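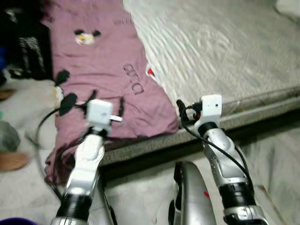
Ticket 392: Printer in the upstairs office keeps dropping off the wifi
Opened by: Glykeria Antoniadis
Assigned to: Robel Gebremichael
Site: Cokirdale
Opened: 02/06/2026
Status: Closed, with a niggle

Glykeria
Hi Robel, me again, sorry! The upstairs printer has gone funny. It prints perfectly well first thing, then at some point in the morning it just vanishes, and everyone's jobs pile up in the queue with that little "offline" message next to them. If I switch it off and on at the wall it comes back, spits out everything that was waiting (including all the copies people sent twice because they got impatient) and then it's fine for a bit. I've got the Ternow order forms to get out and I'm going up and down those stairs like a yo-yo. Any ideas?

Robel
Morning! No need to say sorry, that printer and I go way back. Couple of things to check for me when you're next up there. When it goes offline, is the little blue wifi light on the front solid, blinking or off altogether? And can you print the network page for me? Hold down the button with the i on it until it starts whirring. If you could type out the line that says IP address, lovely.

Glykeria
Light is blinking, quite slowly. I held the i button and it printed me a cleaning sheet, so I held it for longer and it printed the right one. It says 169.254 and then some more numbers, do you want them all?

Robel
No, that's plenty, thank you. An address starting 169.254 is one the printer has made up for itself when it asked the router for a proper one and didn't get an answer. So the printer is awake and wanting to talk, it just isn't getting through. I had a look at the router from here and it's showing a weak signal for the upstairs end of the building. Has anything been moved lately? Either the printer or the little white Luo booster in the corridor?

Glykeria
The printer's not budged. The booster I'm not sure about, I'll go and look.

Glykeria
Right, so the booster is on the floor behind the filing cabinet!! It's still plugged in, and it's got one green light and one orange. There used to be a shelf there and now there isn't a shelf. I think it came down when they painted the corridor back in November, but then why has it only started playing up now? Anyway I've put it on top of the cabinet next to the spider plant. Both lights have gone green.

Robel
Ha, well done, that'll be most of it. As for why now, I pushed an update to the router last week and it's fussier than it was about hanging on to devices with a poor signal. Before that it probably just limped along. Do me a favour and leave the printer alone for the rest of the day, no switching off at the wall, and tell me if it drops.

Glykeria
It dropped. It lasted till after lunch though, which is a record.

Robel
Hmm. OK, I've gone through the log and there are 2 devices asking for the same address, yours and the label printer down in dispatch. Whoever set up the label printer typed the address in by hand (it may well have been me, I'd rather not look). So every time dispatch turn theirs on to do the Tondness parcels, yours gets shoved off. I've reserved yours a new one. You'll need to restart it one last time, then on your computer go to Settings, Printers, remove the old one and add it again. Pick the one with "upstairs" in the name.

Glykeria
There are two with upstairs in the name.

Robel
Oh blast. The one without "copy 1" on the end.

Glykeria
Done, and it printed a test page, first go. I'll get the others to do theirs when they're back from their break. How do I get rid of the copy 1 one? It's bugging me.

Robel
Click on it, then Remove device. If it says it's busy, there's a stuck job in the queue, so cancel that first and try again.

Glykeria
It says busy, and the queue is empty. I've tried it 4 times now. I can live with it. It hasn't dropped since yesterday and dispatch have been printing labels all morning, so I think you've cracked it, thank you!!

Robel
Brilliant. I'll clear the copy off from my end next time I'm over in Cokirdale and bring a bracket for that booster. Closing this one, shout if it comes back.

Glykeria
Will do. The scanner's making a noise but I'll put that on a separate ticket.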